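July, evening

Drew down the rain barrel again this morning. 27 liters used on the beds, none on the lawn, which has gone the color of cardboard and can stay that way until the fall. The float gauge I fitted in spring reads high by a finger's width when the barrel is under half full. I have marked the correction on the lid in grease pencil.

Soil moisture in bed two, taken at a depth of 13 centimeters, is lower than in bed one for the third reading in a row. Same crop, same mulch, same hose time. Either the probe is drifting or the drip line has a partial blockage past the second elbow. Swapped the probe with the spare and got the same number, so it is the line. Flushed it from the far end with the cap off. A quantity of brown grit came out, then a short plug of something like roots. Flow at the last emitter is now close to the first, measured with a jar and the kitchen timer. I will read bed two again at 6:30 tomorrow before the sun gets on it.

Tomatoes: the Nisitz plants are setting well, four trusses each. The Brotau plants are a week behind and have curled leaves on the windward side only. No insects under the leaves with the hand lens. I put it down to wind and have moved the screen over by one post.

Bernd Eichhorn came by after lunch to return the auger and stayed to argue about lime. He holds that the whole plot wants it. My strips say the north end does and the south end does not, and I showed him the strips. He said strips go off in a damp shed, which is a fair point. Mine are kept in a jar with rice, but the jar has been opened often. I have ordered a fresh pack and will repeat all 16 samples before spreading anything. He took a bag of chard with him.

Compost: core temperature down for the second day. Turned it. Dry in the middle, so I added two cans of water and a layer of clippings from his side of the fence, with permission.

The Shibata pump is still making the noise at startup, a rattle of perhaps two seconds and then quiet. Took the housing off. Impeller clean, no play in the shaft. Two of the four screws were loose enough to turn by hand. Tightened those and put it back. No rattle on three starts, though it was warm by then and the noise has mostly been a cold one - I will not cross it off until it has started clean in the morning.

Meter at the standpipe: 2463. Written here because the notebook is out in the shed and it has begun to rain.
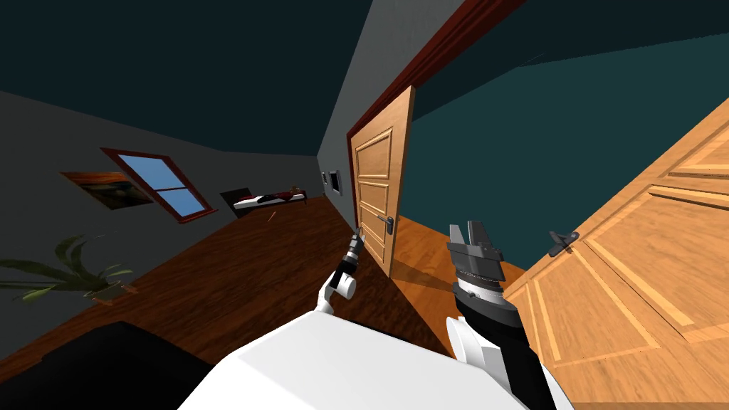 July, next morning

Pump started clean. Bed two is up to match bed one. Rain in the barrel to just over the half mark, no correction needed.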